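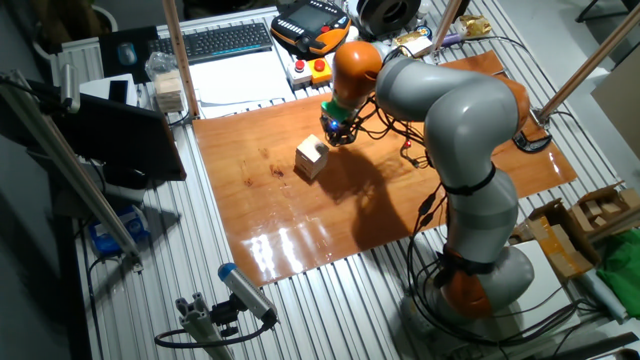 Slow is fine

Went to the Skoremar open day, 12 November 2025. Big arm, small wooden cube. People drifted off to the coffee after a minute and I get it — but I think they're wrong.

Everyone wants fast. Remo Leone, who ran the demo, got asked about speed by pretty much every visitor. Nobody asked him what happens when it misses. That's the question! A shop like mine packs 400 orders in a good week, and one crushed box costs me more than 40 slow ones.

Also liked the mess. Paper on the table, cables everywere, a box of wood bits by the base. Looks like work. The Jomport one in March was all curtains and music, and I learned nothing.

So show us the misses. Id drive 220 miles for that.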